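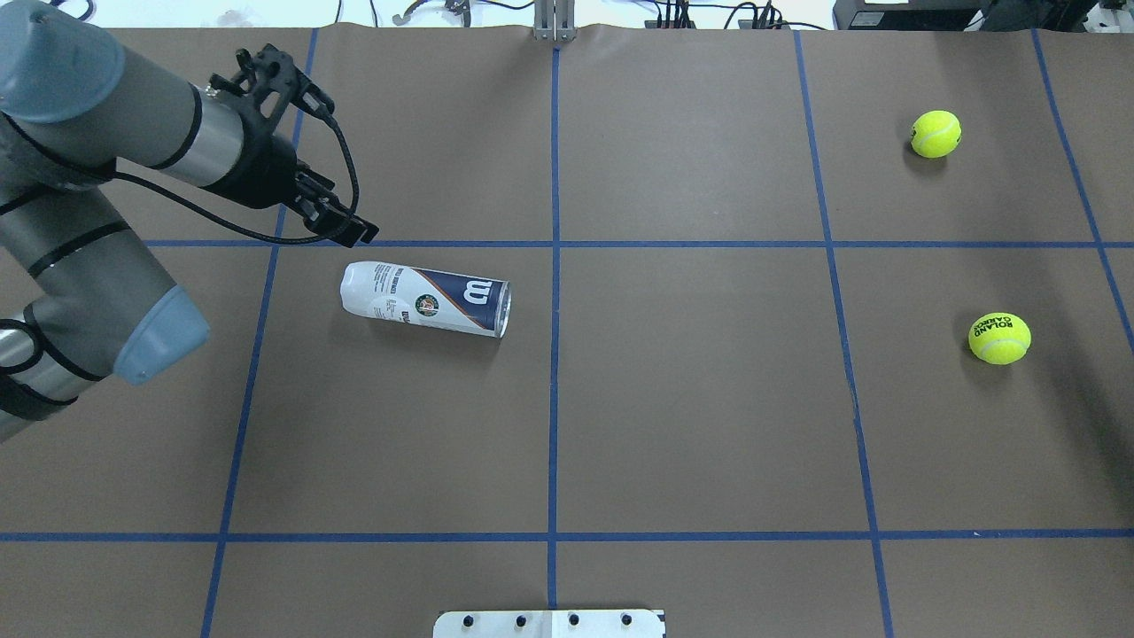 The Urquhart table with the can and two balls out.

Urquhart cell: setup and care notes

Hello, and thank you for looking in. This README goes with the Clultedum recordings, and it is mostly about the table they were made on: how we lay it out, how we look after it, and what to check when it starts to misbehave. If you only want the file list, skip to the end. If you are going to run the cell yourself, please read the whole thing with a cup of coffee, as it will save you an afternoon (it would have saved me several!).

Paper and tape

The tabletop is covered in brown paper and marked off into cells with blue tape. Pull the paper snug from the far side toward you and tape down the center line first, lining it up with the metal bracket at the back. After that, do the two long crosswise lines, and then the outer ones. The outer lines lean a bit, and that is fine. We use the cells to say where an object starts, so "upper right" in the log means the upper right cell and nothing fancier. Small wrinkles are all right too. Change the paper when it tears or when a ball won't stay where you put it.

We put down a fresh sheet every 80 recordings, and always after moving anything bolted to the table.

Arms and cables

Before you power up, move each arm by hand through its full reach and watch the cable at the wrist. It needs enough slack to make an easy loop, but a loop that is too big will catch on the fingers. Most of our stops in May came from exactly this. Check the straps and cable ties on the links while you are there, and replace any that slide when you push them with a thumb.

The grippers are different from each other - one has several jointed fingers, the other is a plain parallel jaw - so each has its own settings file. Please don't copy one over the other. I have done it, and the fingers closed on thin air for a whole morning.

The can and the balls

The task is built on a tennis ball can and tennis balls. Wipe the rim of the can now and then, and retire a ball once its fuzz goes flat and shiny, as the grip changes more than you would think.
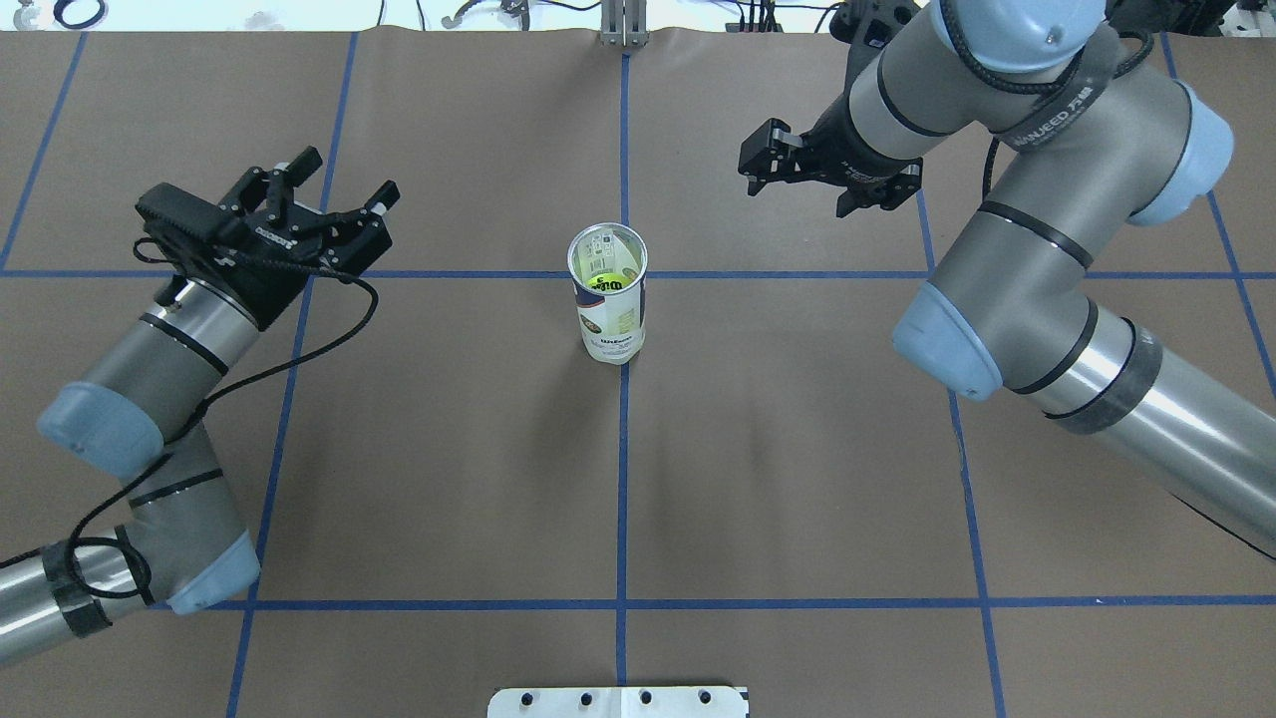 Katia Testa wrote back after reading a draft of these notes that she would run the slow warm-up for 300 seconds instead of the 200 in the Bimik script, at least on cold mornings, and that a wrist which chatters at the start should be left to finish warming before anyone reaches for a wrench. I've taken her advice, and the script now has the longer time.

Files

sessions/ - one folder per recording
settings/ - gripper and arm settings, one file each
flukumitz/ - the calibration tool, version 2
log.txt - start cells, paper changes and repairs

Please add a line to log.txt whenever you touch a bolt or a cable, even a tiny one.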